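Odeck Model 4 Folding Workbench: Assessment After One Season of Use

The Bamska Centre for Adult Craft provides evening and weekend classes in joinery, bookbinding and basic upholstery. Its rooms are shared between subjects, and furniture must often be moved, folded and stored between one class and the next. For that reason the Centre reviews each new bench or table before placing a larger order. The present review concerns the Odeck Model 4, a folding workbench with a solid beech top and a steel underframe. Five benches were bought at the Centre's own expense and were used by the joinery and bookbinding classes from the start of the autumn term until March.

Delivery and assembly

The benches arrived in flat cartons, one to a carton, with the top wrapped in card and the legs already fixed to their hinges. What remained to be done was the fitting of the lower shelf, the two side rails and the four levelling feet. The printed instructions are clear in their drawings and less clear in their wording. Step 5 refers to a "long pin" which is in fact the shorter of the two pins in the bag, and three members of staff made the same mistake independently. The supplier, Bakalis, was told of the error and replied promptly with a corrected sheet.

All tools needed for assembly are included except a mallet. A first bench took most of an hour to put together, and the later ones considerably less.

One carton had been opened in transit and resealed. The top inside had a shallow dent on its underside. As the dent did not affect the working surface, the Centre kept the bench and accepted a reduction in price.

Stability

The Model 4 is heavier than it looks in the catalogue. This is to its credit when planing. Learners working along the length of the bench reported little movement, provided the feet had been set properly for the floor. Planing across the bench is another matter. The frame flexes noticeably in that direction, and a determined learner can set it walking. The older Indosov benches, which have been in the main workshop for many years and do not fold, remain much firmer and will not be replaced.

The levelling feet deserve separate mention. Each turns on a coarse thread and is held by a locking ring. The rings work loose under repeated knocking, and staff now check them at the beginning of each class. A finer thread would have cost the maker very little.

The folding mechanism

The legs fold inwards on a sprung catch, which must be pressed at both ends of the bench at the same time. The catch is safe and positive, and at no time during the season did a bench fold without being asked to. It does, however, require either two people or one person with long arms. Several of our bookbinding learners are unable to manage it alone. Prospective buyers who expect to set up a room single-handed should try the bench before ordering.

Once folded, the bench stands upright on its edge and may be wheeled by means of two small castors. These are adequate on boards and vinyl. On carpet they drag, and they left marks in the corridor outside the bookbinding room which have not fully brushed out.

The top

The beech top was supplied with a thin oil finish. It took glue badly in the first weeks, in the sense that dried drips of glue held fast and lifted the finish when scraped. Two further coats of oil, applied by our technician, Myrto Dimitriou, improved matters a good deal. The Centre now recommends that the top be oiled again before first use, and at the end of each term.

A row of dog holes runs along the front edge. They are cleanly bored and true to size, and they accepted both the Odeck pegs and the older pegs already in our cupboards. The bookbinding tutors asked for the holes to be plugged, finding that small tools and bone folders fell through them. 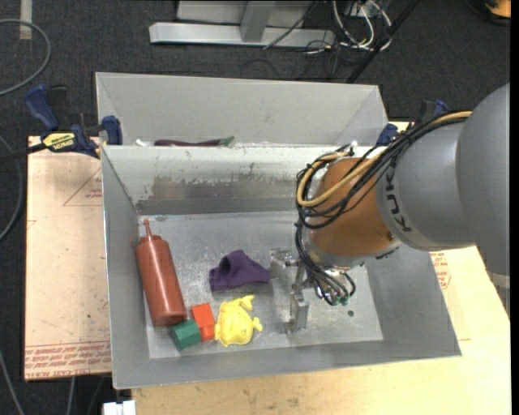 Wear over the season was light. The corners have rounded slightly, and one top has opened along a glue line at the end grain to a depth of 11 mm. Bakalis has offered to replace it under the guarantee. The remaining tops are flat when tested with a straight edge, including the one which stood nearest to the radiator throughout the winter.

Lower shelf and storage

The shelf is the weakest part of the design. It is a thin panel resting on two rails, and it bows under a full set of planes. The Centre has limited its use to aprons, paper and light hand tools. Odeck sells a stiffer shelf as an extra, but it was out of stock on each occasion we enquired.

Price and value

At 600 euros for each bench before delivery, the Model 4 is not cheap. Non-folding benches of better rigidity may be had for less. The buyer is paying for the fold, and the price should be judged on how often the bench will be put away. In our bookbinding room, where the floor must be cleared twice a week, the expense is justified. In the joinery workshop it is harder to defend.

Recommendation

The Centre will order further Model 4 benches for shared rooms only, with the stiffer shelf if it becomes available. It will not be ordered for classes in which heavy planing forms the main part of the work. Staff are reminded that the locking rings must be checked before learners enter the room, and that benches should be carried over carpet.

Comments (4)

Chrysanthi Vlachopoulos
Thank you for this. We have two of the same benches and had the very same trouble with the pins. Would the Centre be willing to share the corrected sheet?

Bamska Centre
A copy is held at the front desk. Bakalis will also send one on request.

benchdog
A drop of thread lock on the feet sorts out the rings, but use the weak sort or you will never level it again. Agree about the shelf. I cut a new one from birch ply and it has held up well.

R.
Does the fold catch squeak on yours? Mine does whatever I put on it.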